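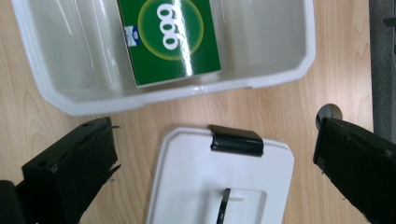
Bin task, wrist view: green box in, lid still on the desk.

Last updated 19th July

**kelpwire**
Task is box into bin, lid on, latch shut. I'm recording with the hand-held gripper and have 36 clean runs. Trained on those, the arm places the box every time and then fumbles the lid. It closes the fingers too early and pushes the lid along the desk. More runs, or different runs?

**mod_47**
Different. If the lid starts in the same spot each time, the policy learns the spot. Turn it between runs and vary the gap to the bin.

**kelpwire**
It moves a few centimetres at most. I reset by hand and probably put it back the same way out of habit.

**tarn_b**
I'd drop the hand-held tool for this and drive the arm remotely. Your wrist can tilt in ways the arm can't follow, so part of your data is motion it will never reproduce. We did the Urner lids by remote control and needed far fewer runs.

**mod_47**
Fewer runs, but how long did each one take? Remote latching on our Kastar arm was painfully slow, and the pauses ended up in the training data. The arm learned to hover.

**tarn_b**
Trim the pauses. It's a short script.

**mod_47**
Trim them and you also lose the slow approach, where the contact happens. I don't agree that it's a short script.

**ostler9**
Check the view before arguing about the method. The fingers take up both lower corners, and the near end of the lid is out of shot. White lid, white bin, pale desk. The black latch and strip are the only strong contrast there. I'd start each run a bit higher so the whole lid is in view.

**kelpwire**
Fair. I'll start higher and turn the lid each time. Target is 1000 runs by September, 2000 if the first lot shows any gain.

**tarn_b**
Train at 200 before you commit to either. And log the finger gap at first contact.

**kelpwire**
Gap is logged already. Will post the 200 result in this thread.

Related threads
- Drelavstead meet: bring your own gripper
- Vũ calibration sheet, version 2
- Finger pads wearing at the tip
- Latch closes, policy keeps pushing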